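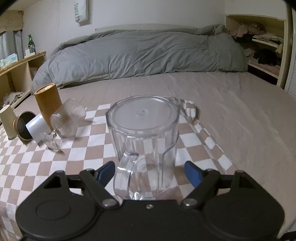

## Open day at the Skollness demonstration apartment: comments and questions

**Board:** Visits and Demonstrations
**Opened:** December 15, 2023

---

**suddale_outreach** (moderator)

The Suddale Automation Forum thanks all members who attended the open day at the Skollness demonstration apartment. The program consisted of a short talk in the Ó Súilleabháin Building, followed by a demonstration in the apartment bedroom in which a presenter used the hand-held two-finger gripper to pick up and set down drinking vessels. Nodamex supplied the gripper and the software used for recording.

Attendance was 87. Each group was given 70 minutes, including the walk between the two buildings.

Members are invited to post comments below. Questions that require a reply from Nodamex will be collected and forwarded. Please keep to the subject of the visit. Questions about membership fees belong on the General board.

---

**lowerfield_mfg**

Our company sent two members of staff. We found the talk well prepared and the demonstration less so, and we would like to set out why.

The invitation described "a demonstration of robotic handling in the home." What we attended was a person holding a gripper. The fingers were opened and closed by hand, and the arm moving them was the presenter's own. We have no objection to the method, and the presenter was open about it from the start. We do object to the wording of the invitation, on the basis of which we approved travel.

We request that future notices state plainly whether a robot arm will be running.

---

**grip_and_place**

I must respectfully disagree with the post above. The second page of the invitation stated that the session would cover the collection of hand-guided examples. It was a small paragraph, but it was there.

I also consider the hand-held tool the more useful thing to show a general audience. Visitors could stand close to the bed and see how the fingers had to be lined up with the mug before they closed. With a full arm in the room we would all have been placed behind a barrier near the door.

---

**lowerfield_mfg**

We have reread the second page and accept that the paragraph is there. Our view of the first page is unchanged.

---

**care_homes_procurement**

I attended on behalf of a residential care provider and would like to record some observations for colleagues who could not be present.

1. The use of a bed as the work surface was of direct interest to us. Nearly every demonstration I have attended took place on a hard, level bench. Our residents put cups down on bedding, trays, armrests and windowsills.
2. The clear plastic mug was the most instructive of the objects. It stood upside down on the checkered cloth, and the squares could be seen through its sides. The presenter explained that clear material is difficult for camera-based systems, as much of what the camera receives belongs to whatever is behind the object.
3. The handle was discussed at some length. In our group the presenter approached with the handle toward the gripper and the open fingers to either side of the walls. A visitor asked why the handle itself was not taken. The reply was that both would be recorded, in separate sessions.

I would have liked to see a vessel with liquid in it. I understand why this was not offered over a mattress.

---

**teststand_b**

A technical question for Nodamex, if the moderator would forward it. What material are the blue finger pads made of, and how often must they be replaced? Our laboratory uses pads of a similar shape, and they pick up lint from fabric within a day. With a cloth, a sheet and a duvet all on the same bed, I would expect the problem to be worse.

Second question: is there any record of force at the fingers, or only of position and video?

---

**suddale_outreach** (moderator)

Both questions have been added to the list. On the wording of the invitation, the forum office accepts the comment from lowerfield_mfg. The first page will be changed before the notice is used again.

---

**northquay_college**

We brought students from our second-year course. Their written feedback was favorable on the whole, with one repeated complaint: the bedroom was too small for the size of the groups, and those at the back could hear the presenter but could not see the mug.

A screen in the next room showing the view from the gripper's camera would solve this at little cost. The students who were shown that view on a laptop after the session said it was the best part of the visit. It looks down along the two fingers to the object, and several remarked that they had not understood until then how little space there is beside the pads.

---

**grip_and_place**

I support the suggestion of a screen. At the August visit one was used in the Ó Súilleabháin Building and it worked well, apart from the sound.

---

**bench_sceptic**

I wish to raise a more general concern. The talk gave a figure of 900 recordings made in the apartment to date. We were not told how many of them were usable, nor how many different rooms they covered. If they all come from one bedroom, with the same shelves and the same cloth, then the figure tells us little about how a system would behave in another home.

The variety of vessels was reasonable. On our visit there was a stemmed glass lying on its side, a tall cup in bamboo or wood, a glossy white cup and others, set close together at one side of the cloth. I have no complaint on that point. My concern is with the room.

---

**care_homes_procurement**

The presenter told our group that the cloth and the arrangement of the cups are changed between sessions. I did not hear anything said about other rooms. I agree that it is a fair question and would ask that it be forwarded.

I do not agree that the figure tells us little. A single lived-in room with bedding, clothing on the shelves and a heaped duvet is closer to the conditions in our buildings than any number of clean benches.

---

**bench_sceptic**

One may hold both views. I would still like to see the number of rooms.

---

**teststand_b**

To add to the above, it would help to know whether failed attempts are kept. In our group the presenter missed the stemmed glass twice and then righted it by hand. I asked whether those two attempts would be deleted and the answer was "it depends." On what does it depend?

---

**suddale_outreach** (moderator)

The following questions have now been sent to Nodamex:

- Material and service life of the blue finger pads
- Whether force is recorded
- Number of rooms in which recordings have been made, and number of recordings judged usable
- Policy on keeping failed attempts

The forum office has asked for a written reply within 5 working days and will post it in this thread in full. The request for a screen has been passed to the Skollness site, together with the comment on group size.

Members who left a gray umbrella and a lunch container in the Ó Súilleabháin Building may collect them from the front desk during office hours.

---

**lowerfield_mfg**

The umbrella is ours. We will arrange collection.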